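Setting Up Your Drerik Display Case
Part 2: Putting the case together and getting your collectibles in

So you've got the box open and the parts laid out like we did in Part 1. Great! This part takes you from a pile of panels to a case with things in it. I've built more of these than I can remember (my tins and lunch boxes have taken over the den), and I'll tell you where I went wrong so you can skip those bits.

If you have the older Drerik with the sliding front, steps 3 and 4 won't match what you have in your hands. Use the sheet that came in your box for those two and then come back to me at step 5.

Before you start

Peel the film off one side of each panel only. Leave the other side covered until step 6. I peeled everything at once on my first case and spent the evening chasing fingerprints.

You'll want a small Phillips screwdriver, a soft cloth and the little bag marked Chauke, which has the corner clips in it. Don't use a power driver. I know, I know, it's faster. It also cracks acrylic, and a replacement side panel from Zuvosow takes a while to show up.

CAUTION: The panel edges are sharper than they look. Wear thin cotton gloves if you have them, and keep kids and cats away from the table.

Building the case

1. Lay the base down with the felt feet facing the table. The groove runs along the back. If you can't see a groove, you've got it upside down.

2. Push a corner clip into each hole in the base. They go in with a firm click. A clip that wobbles isn't in yet, so take it out, turn it a quarter turn and try again.

3. Slide the back panel into the groove, then stand the side panels up against it. This is the fiddly bit! Lean the back against something heavy if you're working alone. I use a stack of price guides.

4. Hook the hinge pins into the front door and lower the door onto the base. Don't force it. Lift it a hair and wiggle, and it drops right in.

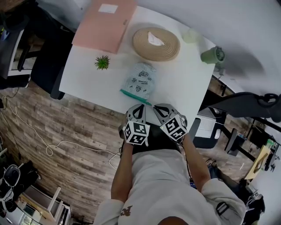

5. Snug up the hinge screws, but only finger tight plus a tiny nudge with the screwdriver. Open and close the door a couple of times. If it drags at the bottom, loosen the lower screw, lift the door slightly and tighten again.

6. Now peel the rest of the film and wipe both sides with the soft cloth. Plain water is fine. Skip the window spray, please, as ammonia clouds acrylic for good.

7. Set the top on last and press down on each corner until it sits flush.

Note: The top is meant to have a small gap at the back. It's there for the light cord and to let a little air through. My friend Lizelle Dlamini taped hers shut against dust, and by August she had fog on the inside of the door.

Fitting the light strip

The Cellus strip is an extra, so skip ahead if you didn't get one. Mine is the 3000 K version, which is nice and warm and makes old paint look lovely. Clean the underside of the top, stick the strip along the front edge with the bulbs facing back, and feed the cord out through that gap. Plug it in before you press the tape down for good. I learned that one with a dead strip stuck firmly to a very clean panel.

CAUTION: Keep paper labels and cardboard inserts from touching the strip.

Loading the shelves

Heaviest pieces go on the base, always. The shelves are glass on 2 pegs per side, and they're fine for model cars, small tins and figures, but a full-size metal lunch box belongs on the bottom.

If your tin has a handle, let it rest down flat. Handles left standing up can scratch the shelf above when you slide the piece out. Same goes for latches: close them, and don't lock them tight for years on end or the spring goes stiff.

Boxed pieces need a finger of space on each side. Lwazi Lekota over on our collectors' board packs his in like sardines, and he does get more in, but I've seen the corners on those boxes and I'm not tempted.

Turn anything with a printed front slightly away from the window. Red fades first, then yellow. If your room gets strong afternoon sun, move the case.

If something isn't right

Door swings open by itself: the case isn't level. Fold a bit of card under the front feet.

Shelf rattles: a peg is only halfway in. Take everything off the shelf first, then push the peg home.

Missing a part: the spare clip set is order code 1378, and the shelf pegs are listed on page 33 of the parts booklet. Have your receipt handy when you write in.

Part 3 covers wall mounting, and for that you'll need a stud finder and a second person.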